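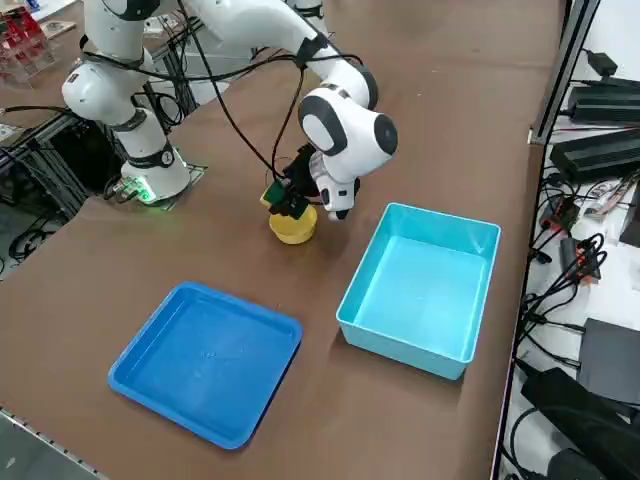
Tevix Rain and Wind Station

The Tevix is a weather station for farms, small airfields and town offices that need their own readings when storms come through. It measures rainfall, wind speed and direction, air pressure, temperature and humidity, and sends them to an indoor display and to a web page you can share.

Alerts
Set your own limits for wind gusts and for rain over 15, 30 or 60 minutes. When a reading passes a limit, the display sounds and a text message goes to every number on your list. Alerts from the station do not replace official warnings for your area.

In the box
Sensor head with rain gauge
Indoor display with stand
Mast clamp, bolts and hex key
Power adapter
Printed setup guide

Mast not included. The clamp fits poles up to 2 inches across.

Details
Display memory: 38 days of readings
Backup power: rechargeable battery in sensor head
Item number: 1494
Price: $221, shipping extra

Setup
Mount the sensor head level and away from roofs and trees. Press and hold the pairing button until the display shows the first reading. Clean the rain gauge funnel every spring, and again after leaf fall.

Units bought before May need a software update before text alerts will work. The update is on the Hrynyshyn support page under Downloads.

Orders and questions
Sold by Fivavport. For orders of more than one station, write to Hnat Pylypenko in sales. For help with mounting or alert settings, ask for Svyatoslav Demchenko in support.

Page updated Wed 29 June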